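We use cookies to remember your preferences and to see which pages get read. Accept / Manage settings

Rough tables, ring marks and the cures that don't work

Every November I get the same question in different words. People are coming to stay, the old table has been dragged in from the back room, and what can be rubbed on it to make it look decent? The answers going round are mostly the ones my grandmother's magazines printed, and I have my doubts about nearly all of them. I've tried them on my own table and on a couple of offcuts in the shed, and this is what I'd keep and what I'd bin.

Walnut on scratches

You've read it a hundred times: rub half a walnut over a scratch and it vanishes. What happens is that a bit of oil darkens the pale line. On a very fine scratch in mid-brown wood, fair enough, you'll see it less for a week or so. Then it fades and you're rubbing walnuts on the furniture again. A wax filler stick in roughly the right shade does the job properly and lasts. Buy one a touch darker than you think you need.

Mayonnaise on white rings

I remain unconvinced. White rings are damp caught in the finish, and sometimes they go by themselves if you leave the table alone in a dry room for a few days. My suspicion is that mayonnaise gets the credit for a good many rings that were on their way out. If yours hasn't shifted after a week, try a barely warm iron over a folded cotton cloth, a few seconds at a time, lifting to look. No steam. Stop if the finish goes tacky.

None of that applies to black rings. Those have gone down into the wood itself, and you're into sanding or learning to live with it.
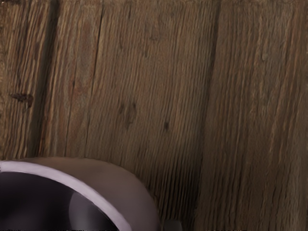
Cleaning the grain is where most advice falls down, as it's all written for smooth polished tops. Wipe a damp sponge across a rough one and you push the crumbs into the grooves and leave half the sponge behind as well. On boards like these, with the ridges packed close together and a dark gap running between one board and the next, you want a dry brush first. A nail brush is fine. Work along the grain, never across it, and then go down the gap with an old toothbrush or a wooden skewer. Vacuum up what comes out. Only then get a cloth wet, wring it until it hardly feels damp, and go along the grain again.

Please don't fill the gaps. Somebody always suggests it. Boards swell and shrink with the seasons, and hard filler in a gap either cracks and falls out in lumps or holds the boards where they don't want to be held. If the crumbs annoy you that much, use a cloth or a tray.

Vinegar for everything

Vinegar is good on limescale. For some reason that has turned into vinegar being good on all surfaces known to man. On bare or oiled wood it can dull the finish and raise the grain, and it does nothing a drop of washing-up liquid in warm water won't do. I'd keep it for the kettle.

Olive oil and lemon

Smells lovely, goes sticky. Cooking oils don't dry hard as a proper wood oil does, so they sit there gathering dust, and in time they can go rancid. I fell for this one myself and had 2 goes at scrubbing it off.

Which oil, then

I compared a tin of Prollar table oil with the plain boiled linseed from Cavton, the hardware place on our high street. Prollar makes a lot of noise on the label about "deep nourishment". Wood is dead and doesn't need feeding. Side by side on the offcuts I couldn't tell them apart after a month, except that the Prollar dried faster, and I'll grant that's worth something if you've only the one table. Check the tin says it's suitable for a surface you eat off.

Put it on thin, wait a quarter of an hour, and wipe off everything that will come. Two thin coats beat one thick one every time. Rags soaked in linseed can heat up and catch fire if they're left bundled, so lay them flat outdoors to dry before they go anywhere near the bin. That's the one warning on the tin I don't argue with.
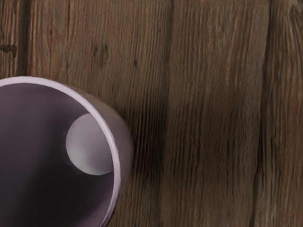
Leave the oil alone for as long as the tin says, and then a bit longer if the room is cold. People are forever telling me the oil was no good when they'd had supper on it the same evening.

Coasters

Cork is cheap and works. Slate looks smart and scratches unless it's got pads underneath, and the pads drop off. I tried a set of the Daly felt ones and they soaked up a spill very nicely, then sat there holding it against the wood, which seems to me worse than no coaster at all. On a rough top a thin coaster rocks about on the ridges, so go for something thick with a bit of give.

Sanding it flat

Think hard before you do. A rough, weathered top takes years to get that way, and you can't put it back. If splinters are the trouble, a light hand-sand along the grain with 180 grit takes off the whiskers and leaves the rest. I was quoted a silly price in Pledley to have mine planed smooth, and told I'd be delighted. I kept the money. It still catches a sleeve now and then at the far end, and I'll get to that with a bit of sandpaper when the weather lets me carry it outside.

Contact us | Copyright 2022 | Back to top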